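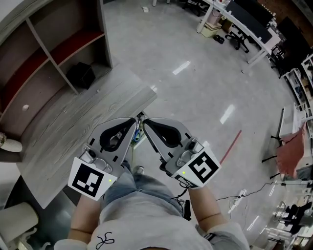

今天想跟大家聊的，是一部电视剧怎么从上一季的结尾走出来。我选的剧是《Clerkance》，在座有些朋友可能从第一季就开始追了，也有朋友是被家里人拉来的，都欢迎，都欢迎，没看过也不要紧，我会边讲边补。先说这部剧的两位主角，一个叫 Nerkach，遗产登记处的老科员，一辈子没迟到过；一个叫 Shibata，伪造了半辈子遗嘱，出狱以后被派到同一间办公室，专门帮忙认假遗嘱。编剧把他们写得几乎是一对镜像，就像画面上这左右两只夹爪，形状差不多，指尖冲着指尖，眼看就要碰上了，中间偏偏还留着那么一点点缝。整部剧好看就好看在那点缝上，我待会儿会反复回到这里来。（停一下，喝口水，等后排坐定。）

开场先问一句：看过第四季大结局的请举手。举手的人多，就把下面剧情回顾讲快一点；举手的人少，老老实实讲完。

剧情回顾。第四季最后一集，Stestotow 镇的老码头仓库起火，Shibata 的妹妹在里面，她手上有一份能证明哥哥当年替人顶罪的原件。火一起来，镜头就切到 Nerkach 的脸上，他站在马路对面，手里还拎着两份盒饭。然后黑屏，出字幕，没有音乐。我记得当时我和我先生坐在沙发上，谁也没说话，后来他起身去把阳台上的衣服收了，收完回来问我，妹妹是死了吗？我说应该是吧。他说哦。我们两个那天晚上都没睡好，为了一个电视剧里戏份加起来还不到一集的人物，说起来有点不好意思。

讲到这里可以多留一会儿，让大家自己说说当时的反应。别急着往下走，上次我讲得太赶，有位阿姨刚开口就被我截住了，我到现在还惦记着。

接下来进正题，第五季开头怎么接。第一集，也就是编号501那集，其实是大家意见最大的一集。时间跳过去半年，葬礼没有拍，火场没有拍，连 Shibata 知道消息的那一刻也没有拍。他照常上班，照常讲那些半真半假的笑话，照常把 Nerkach 的钢笔藏起来。我第一遍看的时候是生气的，心想你们把我晾了这么久，就给我看这个？第二遍看才注意到，他这一集里没有吃过一口东西。饭局有，咖啡有，Nerkach 的生日蛋糕也有，他都端着，一口没动。这个细节没有一句台词去点它，我个人非常喜欢，也承认第一遍完全没看出来。

然后是502。今天如果时间不够，别的都可以砍，这一集一定要讲。 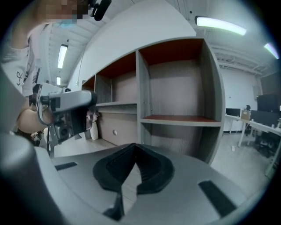 灰色夹爪正中的黑色橡胶指垫，左侧是穿白T恤的人

502这一集的案子本身很小：镇上一位钟表匠过世，留下两份遗嘱，签名一模一样。按这部剧的惯例，Shibata 看一眼就该知道哪份是假的，前四季我们都看惯了，他把纸往灯底下一举，眯眯眼，讲一段俏皮话，案子就破了一半。可是这一次他看了很久，说，我看不出来。Nerkach 以为他在开玩笑，还笑了一声。这一声笑，我觉得是整季写得最狠的地方。（这里放片段，放完不要马上讲话，心里数到五。）

为什么说它狠呢？大家想一想，Nerkach 是关心他的，关心得不得了，可他关心人的办法就是一切照旧。照旧泡茶，照旧批评他字写得潦草，照旧等他来一段俏皮话。他把“照旧”当成一份礼物送出去，Shibata 也就客客气气收着，两个人谁都没有提过妹妹的名字。到了这一声笑，礼物的包装纸破了。后面那场楼梯间的戏，Shibata 终于发火，骂的却是茶太淡。演员处理得很克制，声音都没有抬高。

顺便讲讲幕后的一点事。这一集的编剧是 Ramesh Nishad，他从第二季加入编剧室，之前写过广播剧，所以他很会写听的东西。各位回去重看的时候，可以试试闭上眼睛听楼梯间那场：有人下楼，有人上楼，脚步到了拐角会慢下来，让一让。他们吵架的时候一直有外人经过，所以两个人的话总是说到一半就收住，等脚步过去了再接着说，接的时候已经不是原来那句了。我家里吵架也是这样的，隔壁一开门，大家立刻讨论晚上吃什么。

Nishad 在一次访谈里提过，这集初稿里 Shibata 是认得出假遗嘱的，他故意不说。后来改成真的认不出。我想了很久哪个更好。故意不说，是他在跟 Nerkach 赌气，还有力气赌气的人，问题不算太大。真的认不出，就是他赖以为生的那门本事也离开他了，这就重得多。当然也有朋友不同意，我们看剧小组里两派争了一晚上，把我带去的花生全吃光了。待会儿提问环节也可以接着争，我很愿意听。

说两句缺点，不然显得我收了人家的钱。第一，钟表匠的女儿这个角色太工具了，进来哭一场，出去又哭一场，我连她姓什么都记不住。第二，第五季中段有两三集明显是在等，等观众缓过来，也等编剧自己想好往哪儿走，法院大扫除那集尤其松，扫出来的旧档案后来也没用上。第三，配乐。第四季敢用黑屏无声收尾，到了第五季钢琴又铺得满满当当，一有人望向窗外就叮叮咚咚，我是真的很想替他们关掉。

关于妹妹到底死没死，一定会有人问。剧组收到的观众来信里，Nishad 说有237封都在问这一件事，他一封都没有正面回答。我自己的看法是她不会回来。如果她回来，501里那块没有动过的蛋糕就白放了，楼梯间那杯淡茶也白淡了。不过话说回来，要是哪天她真推门进来，我肯定也会从沙发上跳起来，这一点我对自己很了解。

给没看过的朋友一个建议。时间紧的话，先看第一季前两集，认识一下人，再看第二季写公证员的那一集，那是他们第一次真正合作，很逗，Shibata 在停车场学 Nerkach 走路那段我看一次笑一次。然后可以直接跳到第四季大结局。中间当然有损失，但不至于看不懂。千万别先看网上的剪辑合集，合集把火灾那段配了歌，味道全变了。

提问环节留20分钟。如果一开始没人举手，我先抛一个：你们觉得 Nerkach 手里那两份盒饭，后来怎么处理了？剧里没交代过。上回有位先生说他一定是两份都吃了，因为他不浪费粮食；旁边一位小朋友说他肯定放在办公室冰箱里，一直放到第五季。我两个答案都喜欢，回家还专门去翻了501，冰箱门倒是开过一次，可惜 Nerkach 的肩膀正好挡着，看不见里面。

散场前提醒两件事：片单在门口桌上，自取；下次讲座在四月，讲《Clerkance》第二季的那位公证员，想提前做功课的朋友可以从她在法院走廊里擦眼镜那场看起。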